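**Tablecloth keeps sliding off a round table. Glue is off the table, so to speak**

Posted in Home & Kitchen by *prireck_pete*

I have a round table in the front room and a gray cloth I got from Mivico in March. By Thursday of any given week the cloth has migrated a hand's width toward the window and one side is sweeping the floor. I've tried clips. The clips look like I'm about to hang laundry.

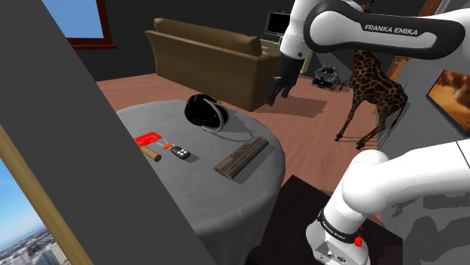 What I'd like is something that stays put through dinner and still comes off for washing. My budget is 30 dollars, which is more than the cloth cost.

**Lachlan Pollock** (394 helpful votes)

Get a felt pad and cut it an inch smaller than the tabletop all the way around. Felt grips the cloth and the weight of the drop stops mattering so much. Kyriakidis sells it off the roll. Wash the cloth without fabric softener, too. Softener makes it slick, and then you're back here writing to us.
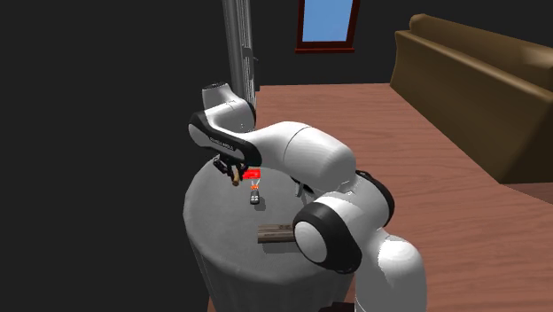
*Page last changed: Thursday, 4:16 p.m.*

If felt is too warm-looking for you, rubber shelf liner works, but it can mark a varnished top. Try a corner first. Yes, I know it's round.

**wondham_gal**

we just eat off the bare table

**prireck_pete**

Felt ordered. My wife would like it noted that she suggested felt last year.
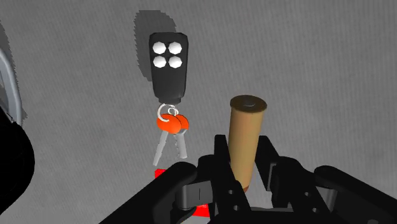
*Keys on the gray cloth*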